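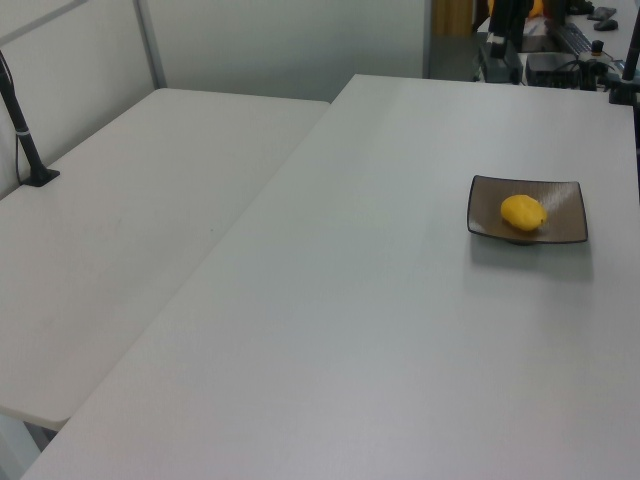
**Week 7 — Objects on tables**

The usual claim is that one object on a bare surface looks "calm" and several look "busy". I'm not convinced. Naomi Masanja's chapter leans on 30 café tables, all chosen by her, and she never says how.

Points to argue with:

- A dark dish makes yellow fruit look brighter. Probably true, but try it on white before you repeat it.
- Off-centre placing is "more natural". Natural to whom?
- Shadow counts as part of the arrangement. Fair, though most of you forgot it last week.

*For Wednesday:* one table, one dish, one piece of fruit. Move the dish to four positions and draw each. Hòa Bạch has the spare dishes — ask before taking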